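How Families Say They Spend a Free Hour: Notes on the Prenside Survey

Posted 1 March 2024
By Tamsin Szabo

Prenside has released the results of its latest household survey, which asked 1,000 adults how they use unplanned time at home. I have followed the series for several years on this blog and have set out the main findings below, together with a few remarks on the method.

The survey was conducted online in August by the research firm Huet. Respondents were asked to think of the most recent hour in which they had no work, errands or appointments, and to state what they did with it. They were then asked what they would have preferred to do. The two answers matched in only 26 percent of cases.

Television and other screens were the most common answer to the first question. Reading was the most common answer to the second. Sleep placed high on both lists, and respondents who chose it were the most satisfied group in the study.

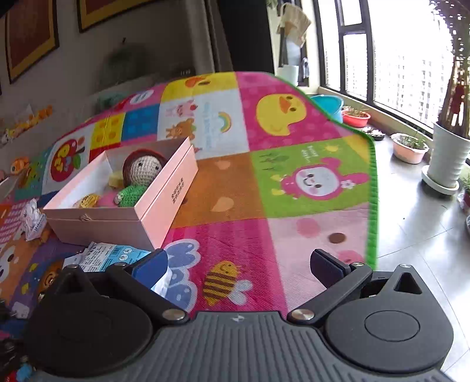
Parents of children under five were reported separately, and their section is the most useful part of the release. Of the 300 parents in this group, 19 percent said that they had not had a free hour in the previous week. Those who had one were likely to have spent it in the same room as their child. Huet recorded this as "shared leisure," a category that takes in everything from board games to sitting on the floor beside a play mat printed with ducklings, bunnies and rainbows. Whether a parent in that position is at leisure is a fair question, and the questionnaire did not put it to them.

Leilani Nguyen-Tran, who directed the study for Prenside, writes in her introduction that free time "is reported by the hour but remembered by the minute." The data give this some support. Many respondents revised their first answer when asked to list interruptions, and the average hour became noticeably shorter.

Two cautions apply. The sample was drawn from an existing online panel, which may favor people who already spend their evenings on a screen. The wording of the second question also changed from the previous edition, so comparisons between years should be made with care. Ostap Stetsiuk raised the same point in a comment on my earlier post, and I am grateful to him for the correction.

The full tables may be requested from Prenside. I intend to review the section on weekend habits in a separate post once the regional figures have been published.

Filed under: Surveys, Home Life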